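Notebook, June: tulips in the narrow-necked vase 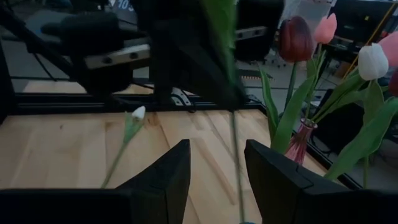
MATERIALS AND HANDLING

Stems against the pink vase, afternoon session. Writing it up while I still remember what annoyed me.

The claim from So-ying Wan is that a narrow neck makes arranging easier: the glass holds the stems up for you and you don't need a bunch big enough to support itself. I have my doubts. A narrow neck helps the first stem and maybe the second. After that every new one has to find its way past the others, and the neck that was meant to help is in the way. In the picture there are pink, white and dark red heads in the vase, and I wouldn't call the result an arrangement. The leaves have gone wherever they like, mostly outwards and down over the table.

Leaves first, then. The Srithong sheet says to strip everything that would sit below the rim. Fine for roses. A tulip leaf wraps the stem, and if you pull it off carelessly you take a strip of green skin with it. Andor Veres trims them with scissors and leaves a short collar, and his look tidier, though I'm not convinced they are any easier to get in. The collar catches on the glass. He says it doesn't. I watched it catch twice.

The white one with the closed bud, lying on the boards on the left, is the sort I'd use for all the practice runs if I had the choice. Small head, thin stem, and a closed bud takes a knock that an open flower won't. Against that, it tells you very little about the big floppy ones, and I suspect our good results in the spring came from using too many tight buds. Somebody should go back through the 656 entries in the old book and see how many say "closed". I'm not volunteering.

Stem length. Plolance recommends cutting everything to one length before starting. Tried it on paper, don't like it. All the heads end up at the same height and crowd each other at the top, and then you blame the vase. Staggered lengths next time, longest at the back.

Table. The pale boards are pleasant to look at and I still think they are wrong for this. A white petal dropped on blond wood is hard to spot, and green bits work into the joins. Rillberg quoted 3247 for a darker top, fitted, which is silly money for a place to put flowers. A sheet of dark card would do the same job. Will ask again about the card.

Vase. The small pink one stays for now. Jirkimance list a wider one in clear glass and So-ying wants it. My objection is that if we change the neck and the stem lengths in one go we won't know which did what. One thing at a time please.

To do:
- staggered lengths, same vase
- half with collars (Andor's way), half stripped clean
- note open or closed for every head, no exceptions
- dark card, 100 x 100 cm if it comes that size

Added later, in pencil: So-ying has read this and says I am judging the neck on one vase. True. I'd still like to see her get a fifth stem in without swearing.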